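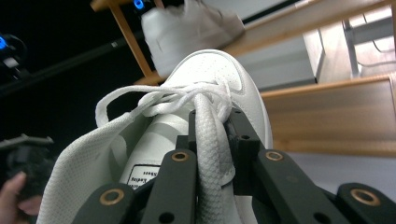
The Lace Problem

"Again," said Tarcísio, and Ashraf groaned and restarted the planner.

They had been on shoelaces since October. Boxes were finished, cups were finished, and the towel code from the Otville job had gone so well that they'd bragged about it. Then Urnura asked for white trainers, and every bit of software they loved fell to pieces.

"Show me what it thinks it's looking at," said Tarcísio.

Ashraf put the lace model up on the big screen. It drew each lace as a string of beads, 185 of them, and where white lace lay over white leather the beads wandered off happily across the toe cap.

"It thinks the stitching is a lace!"

"Well, it's a line. It's a lovely line. I'd have fallen for it too."

He laughed, and then he stopped, staring at the seam. A seam stayed put. Pull on a lace and the beads ought to move together, but pull on a lace and the seam would only shift if the whole shoe did. They'd been asking the planner to understand the knot before it touched anything. Why not let it tug first, very gently, and see what followed?

"Ten minutes," he said, and took the keyboard. (It was nearer two hours, and Ashraf went out for noodles in the middle of it.)

The new step was tiny, 16 lines and a rude comment. Close on the thick lace, draw it back 15 millimetres, look again, throw away every bead that hadn't moved. Ashraf read it twice with his mouth full.

"You've made it fidget," he said.

"I've made it curious!"

They ran it. On the screen the beads on the toe cap went grey, one after another, and a single bright string was left, running up towards the knot. The planner thought for a moment and then offered them a path, a real one, round the loop and under.

"Do we let it?" said Ashraf.

Tarcísio already had his finger on the key.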